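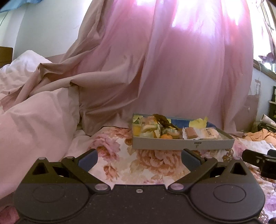 Snack Box Swap: Your Questions

What is the swap?
Twice a year, in May and again in the fall, we match people up and everyone mails a box of snacks to a stranger. You get one back from someone else entirely. It's so much fun! Last round we had 17 boxes going out, one of them all the way from Brurkstead.

What should I put in mine?
Whatever you'd be happy to find in the cupboard on a Friday night. Mix sweet and salty, big and small. Wrapped pastries are always a hit, and so are chips, chocolate, and those odd little candies only your corner store sells (please send those!). Six items or more is great.

Can I include fresh fruit?
If you're handing the box over in person, yes, go for it. A small orange tucked in the front corner makes the whole thing look cheerful. For mailed boxes, stick to packaged food.

What kind of box works best?
A shallow one, so everything shows the moment the lid comes off. Shoe boxes are fine. If the inside is a bright color, even better. Chinyere Ugwu swears by a deep blue lining, and I have to say yellow wrappers look fantastic against it.

How do I arrange it?
Tall packets at the back, little things up front. Stand the pastries upright if they'll let you, and fill gaps with crumpled tissue paper before mailing. Chips travel best on top.

What about allergies?
Write yours on the sign-up form and your match will see them. Leave the original wrappers on everything so ingredients can be checked.

Do I have to spend a lot?
No! Grigore Ciobanu filled his last one from a single shelf at the shop in Grastasberg and his match wrote back asking for a second helping.

My box hasn't shown up. What now?
Give it two weeks, then send us a note with your match number (it's the four digits in your welcome email, like 1407 or 1439). We'll track it down or pack you a replacement.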